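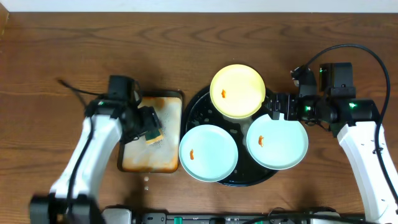 Ningsih thinks the valuation model is still reading the floor plans wrong and that we shouldn't show it to any branch before it's fixed. Her note came in at 8:40, before I'd even got the overnight run open. She's right on the plans. Less sure about holding back the branches, see below.

December, notebook, pricing tool

Run 4 finished overnight. 1413 listings in, all Clalero sales stock, asking price vs. agreed price. Duplicates stripped this time (same house relisted under a new agent counted as two before, my mistake).

Result: flats fine. Houses with a converted garage come out too high. Pulled a handful by hand, same thing each time. The parser takes the garage as a bedroom AND keeps it as parking. So it gets paid for twice.

Ningsih's fix: read the room labels first, areas second. Tried it on the Chuang Road batch, 200 listings. Garage problem gone. New problem, "study/bed 3" now drops out completly. Needs a rule. She wants it left as a bedroom if there's a window on the plan. I'd go by floor area. Not settled.

Branch question. Ullance want something they can put in front of sellers at the first visit. Told them flats only for now, no houses, and a range instead of a single number. Their manager wants the single number. Sellers pick whichever agent says the highest figure anyway, then sit for months and cut. Not giving them a tool for that.

Time on market: still using listing date to offer date. Should it be listing to signed contract? More than 180 of the rows have no contract date so can't switch yet. Ask Plastel for the missing ones, they handle the paperwork for both offices.

To do
- window rule or area rule, test both on same batch
- email Plastel re dates
- rerun houses w/o the garage ones, see what teh error looks like
- new column for leasehold, years left. Keep forgetting this
- Ningsih to send her marked-up plans, mine are the old set

4:15 pm. Reran without garages. Better, semis still high near the station. Old prices in there maybe. Check the oldest rows first.

NR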